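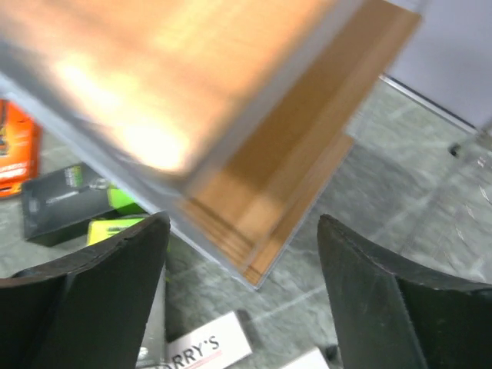 Wrist camera over the shelf corner, fingers apart, packages on the floor to the left.

April 2020, Wednesday, Burnanell shop, back bay

Long entry, sorry to whoever reads this after me. I had my tea late and there's a lot to get down before it goes out of my head.

Still on the shelf chore. The job as it stands on the whiteboard is "pick up what's on the floor and put it on the shelves," and it has stood there in the same handwriting since December, when I was sure it would be a couple of weeks' work. A child of six would have it done before you finished asking (and would then take everything back off again, granted).

I've been going back through the wrist views and the one at the top of this page has most of what makes the job hard, all packed in together. The things on the floor lie close to one another, and the metal edge of the shelf hangs over the top of the orange package, so a straight descent onto it is out. The lime-green item comes out from under that same edge. Then you've got the charcoal box lying tilted, which the planner keeps wanting to treat as flat. I looked at the planned grasp for that box three times this morning and each time it had the fingers closing along a line that would have been lovely if the thing were lying square to the tiles.

The glare is its own misery. The top shelf has those two bright patches down near the corner, and the Zuson segmenter is fond of calling anything that bright a separate object. I spent the better part of the morning watching it propose, with great confidence, that we pick up a reflection. Turning down the exposure helps the shelf and loses us the dark things: the little black object out on the floor by the pale panel disappears into the tile pattern, and so does the rounded one next to the right finger. I've left exposure where it was. Would rather have false objects I can filter than real ones I never see.

On the plus side, the white box with the lettering is a joy. The printed part we can see reads ARRY'S and the text finder locks on to it from nearly any angle, which gives us a heading for the box even when the near end is out of view. I'd like to use lettering as an orientation cue more generally. The orange package has pale lettering too, but from this height it's a smear and the finder gives up on it, so there's a limit to how far that idea goes.

Numbers, for the log. Since we moved to the Rocha fingertips we're at 669 attempts, and 444 of those ended with the item on a shelf and staying there. Just short of two in three. I was pleased with that for a good while and then went home and put my own groceries away, which was humbling. Most of the failures are still approach failures under or beside the shelf edge, with drops a long way behind. Once the fingers are on a thing they mostly keep hold of it, up to the 700 gram limit we set ourselves.

So, can it do the chore yet? My view tonight: it can do the easy part of the chore, with me standing there. Anything lying in the open with a hand's width of clear floor on each side, yes, I'd leave it alone with that and go make a sandwich. Anything partly under the shelf, no. What a person does there is nudge the thing out with a fingertip first and pick it up second, without giving it a thought, and we have no nudge. The Manik controller has a push primitive that I have never got to behave on tile. It pushes fine and then doesn't know when to stop, and the package goes off to visit the neighbors.

Speed is the other thing. I gave it a 10 minute slot for a clear-up this afternoon and used a good deal of it waiting for replans. I'm not going to fuss over that until the approach problem is better, but I'm writing it down so I can't claim later that I didn't notice.

One more thing on shadows. There's a broad dark one to the right of the lower shelf and I suspect it's being read as a height change, going by how the arm swings wide of it on the way back up. Costs us time on every cycle. Need to check the depth there against the plain tile before I go blaming the shadow in public.

For tomorrow:
Try the push primitive again at the lowest force setting, soft package only.
Mask the top shelf surface out of the segmenter during floor picks (should have done this in the first place!).
Check depth in the shadow.
Re-run the charcoal box with the tilt estimate switched on.
Wipe the fingertips, and the other set while I'm at it.

Left the arm parked and the logging laptop on charge. The bay door sticks again, lift it a bit as you pull.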